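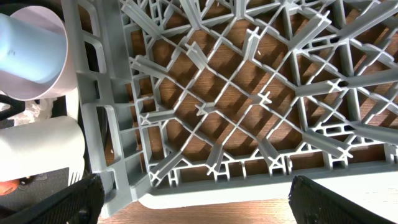 Revisión de la cocina compartida, planta 2 – Guzmán
Noviembre. Revisa: Soo-ah Myung. Acompaña, con resignación: Do-yoon Pyo.

1. Escurreplatos de plástico gris
Rejilla y púas: CONFORME. Ninguna se mueve al empujarla con el dedo.
Borde y aberturas laterales: CONFORME. Pasar cepillo fino por los huecos; la esponja no entra, por mucho que se insista.
Apoyo: OBSERVACIÓN. Está directamente sobre la mesa de madera, sin bandeja. La rejilla deja pasar el agua, que para eso la hicieron, y la madera la recibe. Pedir bandeja a Cliltevetti.
Carga: los platos, de canto. La olla grande de los guisos no es un plato.

2. Mesa
Estabilidad: CONFORME.
Superficie: secar al final de cada turno. Secar incluye debajo del escurreplatos, región poco explorada.

3. Fregadero y grifo
Goteo: NO CONFORME. Mismo comentario que en la revisión anterior, misma gota. Aviso a Wateck, referencia 49.
Temperatura del agua caliente: CONFORME tras paciencia.

4. Cuchillos
Guardados en su taco: NO CONFORME. Aparecieron 2 en el cajón de las servilletas, con la punta hacia quien abre.

5. Suelo
Alfombrilla antideslizante: CONFORME, aunque desliza un poco. Do-yoon opina que es el calzado. Se anota su opinión.

6. Extintor
Acceso libre: CONFORME desde las 10, hora en que retiramos la caja de Skergate que tenía delante.

Pendiente: bandeja, grifo, cuchillos. La bandeja la reclama Soo-ah; el grifo, Do-yoon, que ya se sabe el teléfono de memoria.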